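Care of the Sallus Floor Unit, Tindcombe Residence
Gallery and Notes

The Sallus is the automatic floor washer that serves the tiled rooms on the ground level of the Tindcombe Residence. It works from a dock in the Nonholm corridor and follows a stored map. This page records how the unit is set up and looked after, for staff who share the duty and for families who have asked about it.

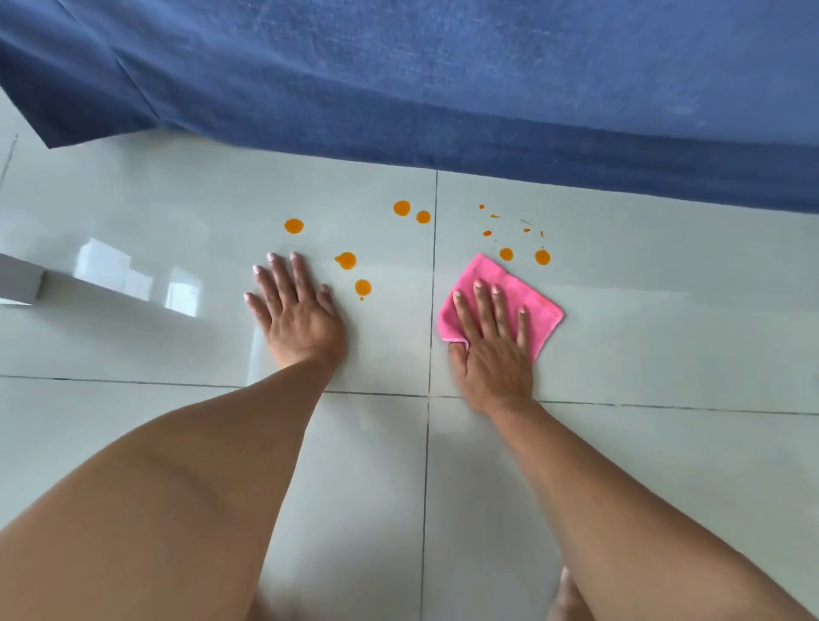

Antonina Kovalchuk remarks that a spill should always be lifted by hand before the machine is sent out, as the roller will take a small bead of liquid and draw it along the tile for the length of the room. She would also like the cloth rinsed between rooms.

Hand work on the polished tile, with a pink microfiber cloth. Orange drops and finer splatter remain on the floor.

Before a run
The floor is checked on foot, room by room. Loose mats are rolled up and placed on a shelf, and chairs are moved to the wall where this can be done without disturbing a resident. Spills are blotted from the outer edge inward and the tile is then wiped with a second cloth dampened with plain water. The floor is left to dry before the unit leaves its dock. Hanging fabric, including curtains and table covers, is raised clear of the tile or the room is closed off on the map.

The stored map
The present map was made in May by Maarten Vandenberghe and covers 529 square feet. It has two closed zones, one at the dining room threshold and one in front of the linen store. If a heavy piece of furniture is moved for good, the map should be made again. Small changes do not call for it - the unit will go around a chair and return to its line.

Mapping is done by daylight with the doors propped open. The person making the map walks behind the unit and stays out of its forward view. Polished tile can return a false reading where strong sun falls across it, and on bright days the blinds on the garden side are lowered.

Tanks and solution
The clean tank is filled with cool water to the molded line. One capful of the neutral cleaner is added after the water. No other product is to be used in the tank, including the citrus cleaner kept for the kitchen counters. The waste tank is emptied at the service sink after every run, rinsed twice and left open overnight.

If foam appears in the waste tank, stop the run. Empty both tanks, fill the clean tank with water only and run the unit in the corridor until the foam clears.

Roller and blade
The roller comes out by pressing the gray tab at the left end. Hair and thread gather at the bearing and are removed with the small hook kept in the dock drawer. The roller is washed by hand and stood on end to dry. It is never returned to the unit wet.

The rubber blade behind the roller is wiped along its full length after each run. A blade with a nick will leave a narrow wet line on the tile, always in the same place across the unit's width. Replacement blades are ordered from Hutsuliak under part number 449. Rostyslav Kostiuk keeps one spare of each part in the linen store, on the shelf marked Floor Unit.

Sensors and wheels
The front window and the four downward sensors are wiped with a dry cloth. Solution must not be sprayed on them. The wheels are turned by hand and any grit is picked out of the tread, as grit carried on a wheel can mark the polish.

Service record
The brush motor was replaced on 17th June at 3000 running hours, and the wheel covers were changed at the same visit. The unit then completed 18 runs on the corridor and dining room map without a stop. Tove Þorgeirsson signed the record and noted a slight noise from the right wheel on turning - this is to be checked at the next visit.

Faults are written in the book beside the dock, with the room, the time and the code shown on the panel. Please do not clear a code before it has been written down. Questions about this page may be addressed to Uliana Zakharchenko at the residence office.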